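By the author of the blog, February
Last updated: February

I have been putting off this post for a while, mostly to see if I would calm down. I haven't. A couple of weeks ago the laptop I write on asked me, for what felt like the hundredth time, if I would like to move my files to Gristard. I finally said yes to the free trial so I could find out what all the fuss was. 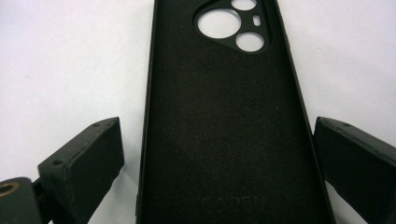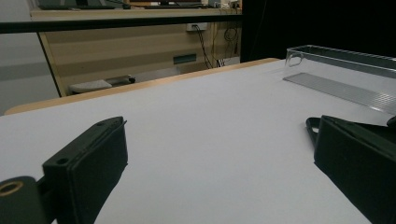
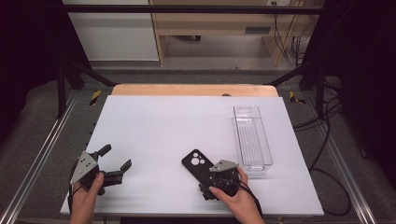
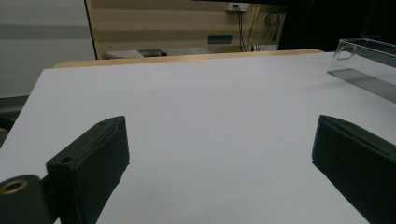

Phone case and white tabletop, first and third for the case.

Gristard, if you have been lucky enough to miss it, is a backup program. It used to be a small thing that copied a folder to another drive at night and kept its mouth shut. Then Jolamura bought it, and now it is a "home for your digital life." I get nervous when software wants to be a home. I have one of those and the roof leaks.

The install took most of an evening. The old version was a small download and had one window. The new one wanted an account, then a second account for Jolamura, then permission to start when the computer starts. I said no to that last one. It starts when the computer starts.

Now the test. I have a folder of old scans, text files and receipts that I use for this kind of thing, 2,000 files exactly, because I made it that way years ago. I pointed Gristard at it before bed. In the morning there was a big green check mark and the words "Everything is safe." I restored the lot to an empty drive and got 1,770 files.

That is a strange meaning of "everything." I went looking for a log and found one, four menus down, under a heading called Insights. It said the rest had been "deferred." It did not say until when. I left the program running for another two nights and nothing changed, apart from the fan, which ran more.

Some of the missing files had long names, which I could maybe forgive in a program from the nineties. Others were plain text files with names like notes.txt. I couldn't find a pattern. Support sent me a link to a help page, and the help page told me to contact support.

People who like it will say I should have turned on Adebisi, the add-on that checks the backup after it's made. Fine. Adebisi costs extra. So the base product makes the backup and the paid one tells you if there is a backup. I would have thought that was the same job.

They will also say the search is very good. It is quick, I'll give them that. It found a recipe I had lost, in about 2 seconds. It also offered me a "memory" made out of my water bills, with music.

For comparison I ran the same folder through Gistska, which is free, ugly, and looks like a tax form. You type in where the files are and where you want them to go. It used 70 MB of memory while it worked, and all of my files came out the other end. It has no green check mark. It prints a line that says "done" and the number of files copied, and you can check the number yourself.

I'm not saying Gistska is perfect. The settings are kept in a text file, and one wrong space makes the whole thing refuse to run. It doesn't do phones at all, and the manual seems to have been written by someone in a hurry. I also haven't tried it on a drive that is failing, so don't take my word for that part.

Removing Gristard, by the way, leaves the startup entry behind. You have to go in and delete it by hand, and then it asks you to fill out a survey. I filled it out. The comment box stopped me halfway through my second sentence.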